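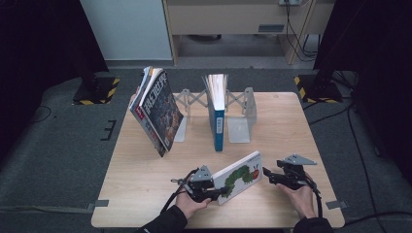 White caterpillar board book, held at an angle over the small square table.

May, after lunch

Bindings bench, board books again. I've been wanting to get onto corners for ages and finally had a clear run at them. Starting with the Akden samples, because they've been sitting in the humidity cupboard the longest and I was itching to see them.

Wow, what a difference the grain direction makes! The blocks with the grain running parallel to the spine open like a dream. Cross-grain ones fight you on every spread and you can feel the glue line grumbling at the fold. Michalík grey board is the worst for this and also, annoyingly, the nicest colour once it's trimmed.

Paste notes. Mixed a fresh batch of wheat starch, strained twice. The old jar had gone thin and smelled like a wet dog, so out it went. With the new paste the pages lie flat after a night under weights, no cockling at the fore-edge except on page pair 4, where I was stingy with the brush. My fault entirely. Re-pasted it and it's back in the press.

Corner rounding: the 6 mm die gives a lovely soft corner but crushes the outer ply if the block is still the least bit damp. Leave it overnight, then cut. I tried one straight from the press just to see, and the laminate lifted in a little crescent at each corner. It looks exactly like the damage on the library returns, which is very exciting (well, to me) — maybe some of those books never dried properly before trimming and weren't chewed at all.

Fold test on the Plalstead block: the hinge went to 502 openings before the first white line showed in the colour layer. The Warnenano coated sheet gave up at 117, with a proper crack you could catch a fingernail in. I really thought it would be the other way round, as the Warnenano is the heavier stock and feels so solid in the hand. Want to repeat both with the coating sanded back along the fold. If the crack starts in the coating, that should tell us.

Wipe test: damp cloth, up to 100 passes, then a look under the loupe. Water-based varnish goes dull at the edges well before the middle. Gloss film doesn't care at all, but its edges are sharp, and I wouldn't hand it to a one-year-old without taking them down with fine paper first.

Odd thing, write it down before I forget: the blocks dried standing up have a slight lean toward the spine. Dried flat, no lean. Same paste, same board, same shelf. Try a batch standing on the fore-edge?

To do
- more 2 mm greyboard, long grain, check BEFORE cutting
- new blade in the guillotine, it's dragging on the last few plies
- label the offcuts, the Michalík and Akden piles are getting mixed up
- sand the two fold samples, leave a control of each
- page pair 4 out of the press tomorrow morning

The big press is free until 3 if anyone wants it. Please leave the felts where they are, they're still damp.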